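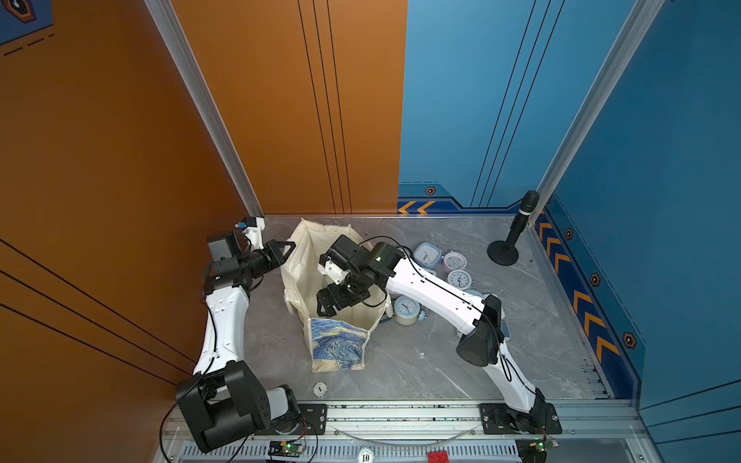
Cream cloth tote bag on a grey marble-patterned tabletop, with two robot arms.

Dresgate Wrestling Moves Monthly Show to Live Streaming, Sets New Time Limits

August 22, 2018

Dresgate Wrestling will stream its monthly Idthorpe show live from the next event, ending the delayed release it has used for the past two seasons. The promotion confirmed the change in a notice to ticket holders this morning and published a revised set of match rules alongside it.

Under the old arrangement each show was recorded, edited and put online nine days later. The live version will run on the Trurnodska service, which already carries the promotion's back catalogue of 41 events. Subscribers will not pay extra. The edited version will still be made, but only for the archive, and will replace the live recording once it is ready.

The rule changes mostly concern timing. Undercard singles matches now have a 12-minute limit, down from 20, and tag matches have 15. Title matches keep their 30-minute limit. A match that reaches its limit is a draw, and the champion keeps the belt. The count outside the ring stays at ten, although the referee must now restart it only when a wrestler has both feet back inside the ropes. Previously a roll under the bottom rope was enough.

Match producer Meifang Cao said the shorter limits were set by the length of the stream. "We have a fixed window and an interval that can't be moved," she said. "On the February show the second match overran and we lost most of the entrance for the fifth. With an edit you can repair that. Live, it stays as it is."

The venue layout changes too. A hard camera platform will go in opposite the entrance, with two handheld operators at ringside, and the aisle will be shifted to the left of the hall. That takes out one block of seats and reduces capacity from 510 — the figure the hall has been licensed for since the promotion moved in — to 303 seated, with 203 standing places at the back. Anyone holding a ticket in the removed block will be moved to the same row on the other side or refunded.

Commentary will be done from the hall for the first time. Xiaoqing Feng remains in the lead seat, and a second voice has yet to be announced.

The first live card is headed by Zou defending the Dresgate title in a two-out-of-three falls match. Falls will be timed continuously, so the 30 minutes cover the whole contest and the clock does not stop during the rest period between falls. If the score is level at the limit the match is a draw.

Doors open at 6pm and the stream starts at 7.15pm, one match into the evening. The opening bout will not be streamed but will be added to the archive version.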